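Nomstead Residents' Board > Facilities and Services > Proposed revision of the glass and container return policy

prunel_admin
Residents are advised that the draft revision of the container return policy is open for comment until the end of May. The principal changes are as follows. Jars and bottles will be accepted with their tops in place. The return point at the Dovhaniuk building will open at 7:00 a.m. instead of 9:00 a.m. The deposit on each small container will rise from 18 cents to 20 cents. Comments posted in this thread will be included in the record.

h_orchard
Thank you for the notice. I support the longer hours. I do not support the change concerning tops. Under the present rule, tops are removed by the resident and placed in the separate bin. If they are left on, the contents cannot be inspected quickly, and unrinsed jars will be stored in a closed room during the warmest part of the year.

Skinder_Row_49
I must disagree with the previous comment. Many older residents on Skinder Row find it difficult to open and close jars at the return point, and several have stopped returning them altogether. A policy that discourages returns does not serve its purpose. Rinsing can be required whether or not the top is attached.

prunel_admin
The rinsing requirement remains in force under section two of the draft. The text below was circulated with the spring bulletin and is reproduced for those who did not receive a copy.

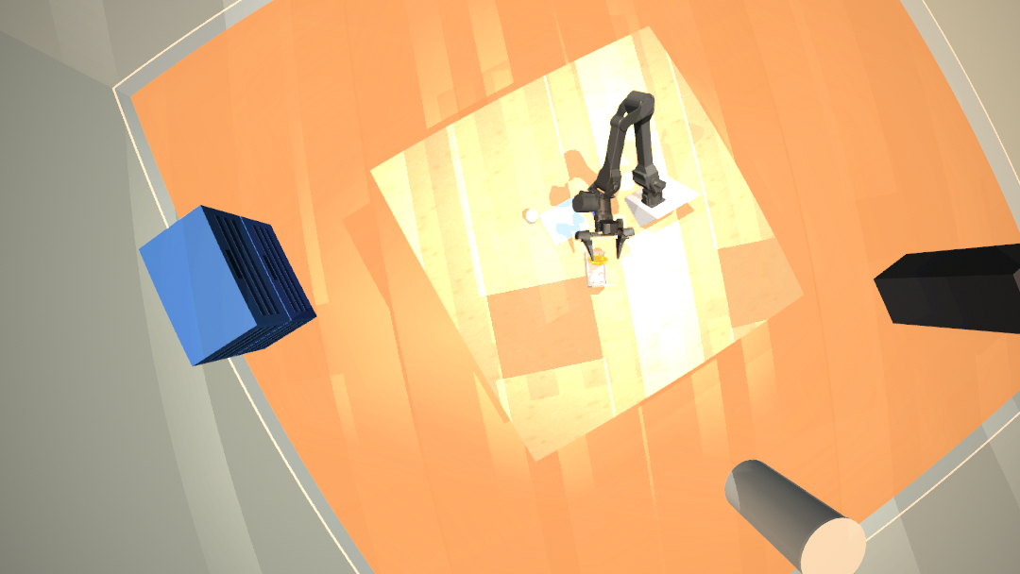

Nomstead, May

The Prunel Residents' Association has completed its review of the container return service. The present policy was written when the building received only milk bottles and a small number of preserve jars. Residents now return containers of many shapes, and the written rules no longer match daily practice.

Under the revised policy, any clean, reusable container will be accepted with or without its top. Containers holding food, oil or paint will be refused. Deposits will be credited to the household account and will no longer be paid in coins. Written comments may be addressed to Marta Ivanyshyn at the Dovhaniuk building office.

h_orchard
I have read the bulletin again. It states that containers holding food will be refused, but it does not state who will make that decision or when. At 7:00 a.m. the office is closed. I request that this point be clarified before the draft is adopted.

quillfeather
Seconded. I would also ask the Association to reconsider the end of coin payments. Guests and short-term tenants do not have household accounts and would lose their deposits under the new text.

Skinder_Row_49
The concern about guests is reasonable, and I would support an exception for them. On the matter of tops my position has not changed.

prunel_admin
Both points have been entered in the record. Mrs. Ivanyshyn has confirmed that a provision for guests and short-term tenants will be drafted. The question of inspection before office hours is still under review. Members are reminded that comments are limited to 2000 characters each.

h_orchard
Noted. I will submit proposed wording on inspection to the office in writing.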